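**Grotgate starts vacuum cleaner lending in Stadton this September**

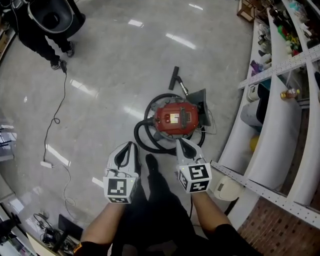

STADTON, September – Household shop Grotgate is opening a lending service for vacuum cleaners. Residents of Stadton can borrow a canister vacuum for one weekend, together with the hose, the wand and a floor nozzle. The service is made for people who have hard floors at home and no place to store a big machine.

The service was tested during spring in the Hermans building, where 107 households took part. In total the machines were borrowed 300 times. Most borrowers used them on tile floors, and many asked for a longer hose. Grotgate has now ordered these.

All machines are checked and cleaned before each lending. Spare bags and filters can be bought at the counter. The service is free for holders of the Ida neighborhood card, which has 2320 members today.

Pick-up is possible from 4 p.m. at the Grotgate shop in Stadton. Please bring your card and a proof of address. Reservations can be made at the counter.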